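Home Groups Topics Unanswered Join Log in

Plastic cups coming out of the dishwasher cloudy and sort of tacky?

Fadime Sezer

Hi all, hoping someone has been through this. We moved into a new place in August and inherited the dishwasher, a Bestau, older than I'd like but it runs fine. Glasses and plates come out lovely. The plastic cups are another story. The kids' tumblers have gone from see-through to a bit foggy and they feel almost sticky when you pick them up, like there's a film on them. The solid coloured ones feel the same but you can't see it as much.

I've tried a vinegar rinse (two cups in the bottom, hot cycle) and it helped for maybe one load. I use the all-in-one tablets and I run it on the 70 degree program because, well, kids. The cups are only a few months old and cost next to nothing, so I could just chuck them, but if the new ones are going to go the same way I'd like to know what I'm doing wrong. Water here is fairly hard according to my neighbour. I've never tested it.

Same sort of cups as mine – ordinary tapered plastic ones, nothing fancy, in the first and last photos:
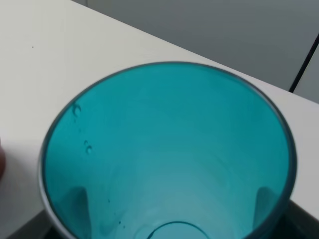
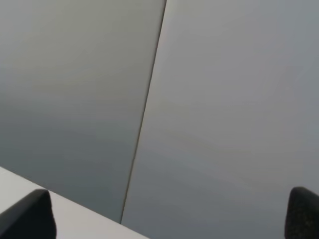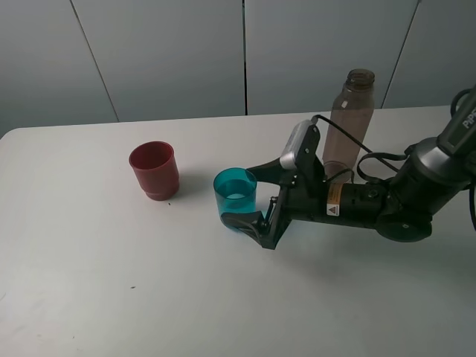

The teal-blue cup and the dark red one are in the last photo.

Any ideas? Is it the tablets, the heat, or the water? And does anybody know if the stickiness is safe to drink out of? My mum reckons I should be washing them by hand and she's probably right, but there are 11 of them most evenings by the time everyone's had a drink and left it somewhere.

Ebenezer Asamoah

Had exactly this! Mine was two problems on top of each other and it took me ages to work that out. The foggy look was hard water, and the sticky feel was grease and detergent that hadn't rinsed off properly. Plastic seems to hang on to oily stuff way more than glass does.

Try one cup on its own first. Soak it in warm water with a good spoonful of bicarb for 15 minutes, wash it with a bit of dish liquid, rinse it and let it dry. If the tackiness goes, it was only residue. If it's still tacky after that, the plastic itself is probably breaking down and I'd bin it, personally I wouldn't keep giving it to kids.

For the fog, soak it in white vinegar and water and see if it clears. If it does, that's scale. If it doesn't budge then it's fine scratching or the heat has got to it, and nothing will bring that back (I tried toothpaste, don't bother).

Then on the machine – clean the filter, fill up the salt if yours takes it, and drop down to the 50 program. Top rack only for anything plastic. I also swapped tablets for powder so I could use less of it, and that made the biggest difference at my place. Oh and don't do the bicarb and the vinegar together, they just cancel each other out.

Kadir Canpolat

just buy glass

Jamshid Heydari

Agree with most of what Ebenezer said. I'd add check the spray arms, because mine had four holes blocked with what looked like bits of label and the top rack was hardly getting rinsed at all. Toothpick and five minutes. Also tip the cups on an angle so water doesn't pool on the base.

Not sure vinegar every week is a great idea for the rubber seals, so I'd go easy on that.

Fadime Sezer

Thank you both (and Kadir, haha, you haven't met my children). Did the bicarb soak on one tonight and it feels heaps better already. Filter was disgusting. Will have a go at the spray arms tomorrow and pick up some powder when I'm next at the shops.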